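Flakeo Help Pages: Secondhand Remotes and Other Used Household Things

Is a used remote worth buying at all?

Sometimes. Sellers love the word "universal," and I'd ignore it. A set-top box remote is usually made for a narrow family of boxes, and a carrier's logo on the case tells you who handed it out, with no promise that it will talk to your box.

How do I know which one I have?

Read the case before you read the listing. A white remote with a red round button and a blue round button at the top, a number pad lower down and a China Unicom mark near the bottom end is a start. Plenty of sellers stop there. Ask for the model number of the box it came with, and if they can't give you one, keep your money.
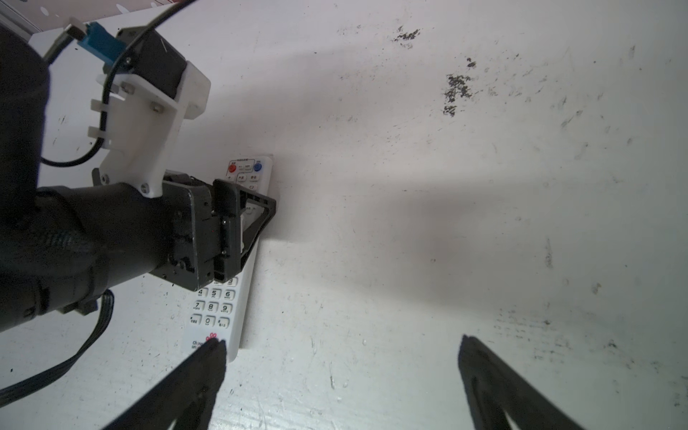 Bořivoj Slanina disagrees: he says the model number is overrated, and that he has matched remotes by button layout for years with only two duds. I'd like to hear from whoever bought the duds.

Do the letters on the number keys mean anything?

They're for typing, the way old phones did it. Whether your box takes text that way is another matter.

Does wiping down the keys fix a dead remote?

It fixes a dirty one. Try fresh batteries first, then look at the contacts. I wouldn't pay for the special cleaning kit from Prirkska, which has 186 glowing reviews that all sound like the same person.

My white tabletop is scuffed. Will a "restoring" cream help?

I doubt it. Marks sitting on the surface may come off with a damp cloth and a little dish soap. Scratches won't, whatever the tube says. Test a corner and decide if you can live with the rest. Small scuffs on other white things, like a smooth curved bar, get the same treatment and the same low expectations.
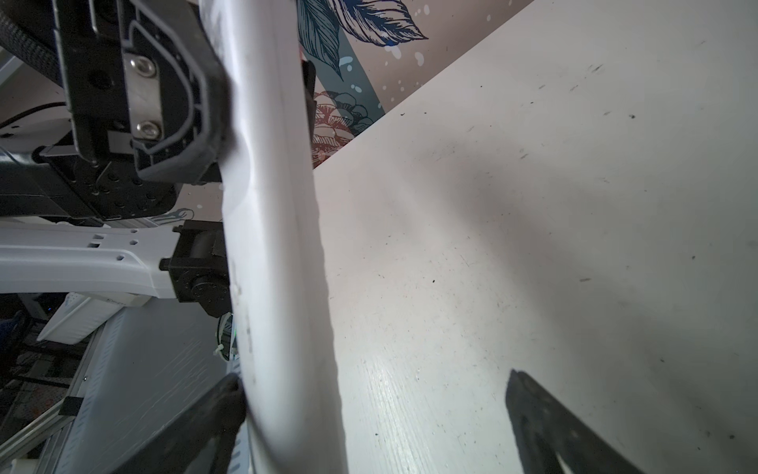
Can I return a remote that doesn't work?

Within five days, with the listing number. "Untested" in a listing means you're on your own.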